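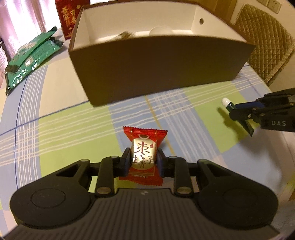

Davina Drummond wrote in to say her Beseo printed four blank labels before every good one, and could the guide please cover that before anything else? It can, Davina — go straight to step 4.

Guides > Small parcels > Beseo label printer > First set-up
Search the guides Go

3. Loading the roll and printing a first label

I've set up 2 of these now, one for me and one for Marjan Ghaffari, and both times I got the roll in backward. So take it slow here!

1. Switch the printer off and press both side tabs to open the lid.
2. Drop the roll in with the labels facing up and the loose end toward you. Pull out a hand's width.
3. Close the lid until both tabs click. (Mine needs a good push on the left.)
4. Switch on and hold the feed button until the light blinks twice. It'll run a few labels through while it finds the gaps. Skip this and you get Davina's blanks.
5. In the settings, pick the Small Parcel size and set darkness to 34. The default is way too pale for the thin Galbraith rolls.
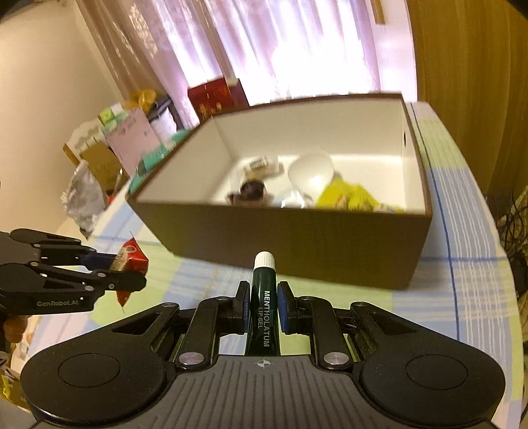
6. Print one test label and stick it on some scrap cardboard. Rub it with your thumb. If it smears, bring the darkness down a little and print another.

Note: A full roll holds 700 labels, but the app assumes 200 and starts nagging you to reorder way too early. You can change the number under Supplies, or just ignore it like I do.

Caution: The print head gets hot on long runs. Let it cool before you open the lid, and please don't scrape off stuck labels with a knife — a cotton swab and rubbing alcohol will do it.

If the light stays orange after step 4, the roll is crooked. Go back to step 1.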